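Chapter 7
Setting Up and Maintaining a Small Insertion Cell

Chapter Objectives

After completing this chapter, the student will be able to:

Prepare the floor and fixtures of an enclosed single-arm cell.
Teach and verify a pick point and an insertion point.
Inspect gripper fingers and carry out a finger replacement.
Keep a cell log that another technician can follow.

Key Terms

datum, dwell, finger spread, holder, insertion point, nest, pick point, teach speed

7.1 Introduction

The previous chapter dealt with large palletizing cells, in which an error of a few millimeters is often absorbed by the load itself. Insertion work allows no such margin. The part must be taken from a known place, held at a known angle, and lowered into an opening that is only slightly larger than the part. When an insertion cell begins to fail, the fault is found in the fixtures and the fingers far more often than in the arm. For that reason this chapter spends little time on programming and a good deal of time on cleaning, measuring, and writing things down.

The running case in this chapter is the training cell at the Clornberg Technical Institute, entered in the equipment register as Cell 2076. Its setup procedure was written by Snežana Leka and later revised by Shabnam Tarar, whose version is followed here. Students at other institutions will use different equipment, but the order of work should be kept.

7.2 The Parts of the Cell

An insertion cell has four main parts: the arm and its gripper, the holder from which parts are picked, the nest into which they are placed, and the enclosure. The holder and the nest are together called the fixtures. Both rest on the cell floor, and neither should be moved after the points have been taught.

The nest may be cut from metal, plastic, or foam. Foam is a common choice for training. It forgives a light collision, it can be replaced at low cost, and a single slab can carry openings of several shapes. Its weakness is wear. The edges of an opening compress with use, and an insertion that seems accurate may succeed only because the foam has given way around it. 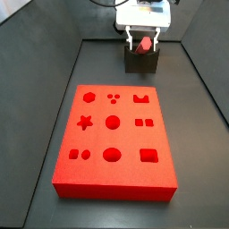 The holder presents a different problem. A part standing in an open-topped holder is free to lean, and the angle at which it leans may change from one cycle to the next. If the fingers close on a leaning part, they may carry it at that angle all the way to the nest. Tarar's procedure therefore calls for a dwell after the fingers close, during which the technician checks the angle of the part before the arm is allowed to rise. A part that is not upright is released and picked again. The pick point is not adjusted until the same lean has been observed on repeated cycles.

7.3 Preparing the Floor and Fixtures

Before any point is taught, stop the arm, lock out the supply, and clear the floor. Wipe the floor with a dry cloth. Foam dust collects under the nest and raises one side of it by a small amount, which is enough to spoil an insertion.

Set the nest first. On Cell 2076 the near edge of the nest is placed 80 mm from the datum line, and the distance from the datum line to the center of the holder is 330 mm. Measure each distance twice, once from the left and once from the right. If the two readings differ, the fixture has been set down at an angle and must be squared before work continues.

Check the cable next. With the arm still locked out, confirm that the cable has enough slack to follow the housing through its full travel and that it will not drop between the fingers and the nest.

7.4 Teaching the Pick Point

Restore the supply and select teach speed. Open the fingers to their full spread and bring the gripper down over the holder by hand control, stopping well above the rim. Continue only when both fingers will clear the inside wall. Close the fingers, hold the dwell, and inspect the part as described in Section 7.2.

Record the point in the log with the finger spread, the height, and the initials of the technician. A point that has been stored in the controller but not entered in the log is treated as untaught.

7.5 Finger Inspection

Fingers on the Clornberg cell are inspected every 490 cycles and after any collision. Look along the inner edge of each finger for flat spots, and compare the two fingers with each other. Fingers are always replaced as a pair, and both the pick point and the insertion point are verified again afterward. The replacement procedure begins in Section 7.6.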